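2025-11-03

My second week of folding for the robot is finished, and I promised some of you to write how it goes.

The work is simple to explain. I hold the gripper in my hand, I pick up a piece of clothing, I fold it and put it down, and I press the button. Then I mess it up again and start from the beginning. Later the robot learns from these recordings how the hand was moving. On Friday I came to 347 good recordings, and 62 were thrown out. Most of the bad ones are my fault, I was too fast in the closing.

Chinyere Bako, who checks our recordings at Mostora, wrote me a long message about this. She wants that I approach slowly, stop for a moment, and only then close the fingers. For a person it feels very unnatural. When I fold for myself I never stop, my hands already know where the edge is. Now I must think about the edge every time – and my fingers cannot feel it, only the gripper touches.

T-shirts are easy for me now. The padded clothes are the hard ones. They are thick and they slide, and if I take only the upper layer, the rest stays behind. My best way until now is to come from the lower side, with the fingers wide open, and take the edge near a seam. Algirdas does it from above and says it is faster, but he had more thrown out than me, so I will keep my way.

My wrist hurts a little in the evening. I changed the hand for some of the recordings, but the left one is clumsy and I went back.

Next come towels, and in February maybe the kitchen tasks. If somebody has done this with bed sheets, please write me how you hold the corners.

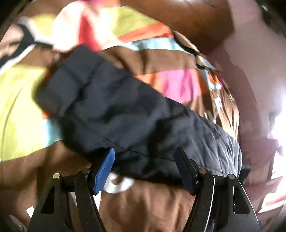
Taking the navy one by its lower edge, on the blanket.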